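# Keeping track of the thread: slack and loops in running sutures

Miroslava Kováčik and Idrisa Were
Supervisor: Anahera Partington

## 1. Background

Textbooks on suturing say a lot about the needle and much less about the thread behind it. We wanted to know how easily a person can follow the thread by eye while a stitch is being made, and where they lose it. Our first plan also covered knot strength, but we dropped that in June when it became clear there would not be time.

## 2. Method

We went through 2,000 still views of suturing and set aside any that were too blurred to judge or had no thread in them. From the rest we drew 239 for marking. Each of us worked alone and traced the thread from the needle, or from the nearest instrument if the needle was hidden, as far as we could follow it. We noted three things:

- whether the thread formed a loop
- whether it passed behind an instrument
- whether we could say which end led back to the needle

A break in the line was marked as a break even when we felt sure how it continued. Dalibor Ševčík settled the cases where we disagreed.

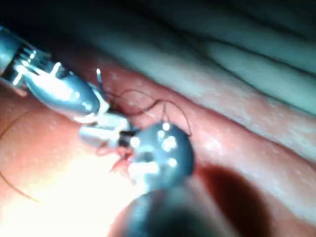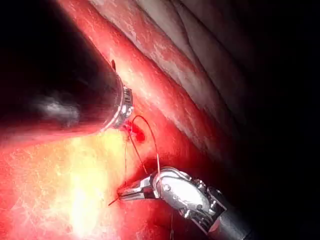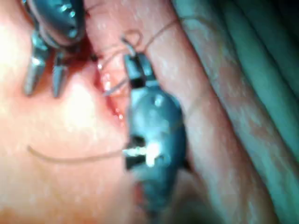
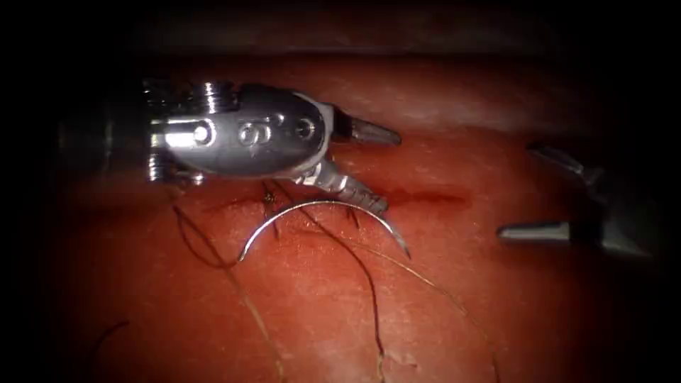
Thread, instruments and tissue during suturing.

## 3. Results

Agreement was good on loops and poor on direction. Open loops lying on pale tissue gave us little trouble. Most of our disagreements came where two lengths of thread crossed, or where one went under an instrument and something came out on the other side that might or might not have been the same length.

Wet tissue caused a second problem. Highlights on the surface can look like a short piece of thread or the tip of a needle, and Idrisa marked several of these as thread in the first batch. We redid that batch of 100 after agreeing that a highlight needed a visible line on both sides before it counted.

## 4. Limitations

We are both beginners, and a surgeon would probably follow the thread further than we did. A still view also leaves out movement, which must help a lot in practice. Marking took about 2 minutes per view at the start and became quicker, so the later ones may have been done less carefully.

## 5. Next steps

Peter Sýkora has offered to mark the redone batch independently. Our tracing rules are in Appendix A and the disputed cases are in Appendix B.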